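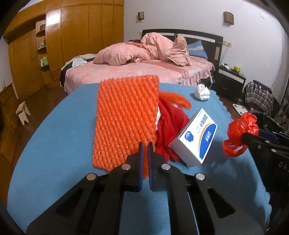
4. Budgeting for a second gripper

Most buyers order two hand-held grippers on day one. Check first that your work calls for it. Soft goods such as foam net, cloth and plastic bags may, but a small box often doesn't.

4.1 Price one Zalard gripper at the full list price, 401 dollars. Ignore the bundle price until you have read what the bundle leaves out.

4.2 Add spare finger pads. Muretti quotes a pad life of 800 grasps. Plan on half that - the quote doesn't say what was being grasped.

4.3 Set aside some 200 dollars for table covers, bags, boxes and other props.

4.4 Ask for a loan unit and try it on your own table, in the room you will use.

Note: Tannous mounts fit the older body only. Get the fit confirmed in writing before you pay.

Caution: Do not buy the extended service plan to cover pads. Pads are listed as wear parts and are excluded.

4.5 Enter the totals on the Nenberg planning sheet, one column per gripper. Leave the "time saved" row blank until you have your own numbers.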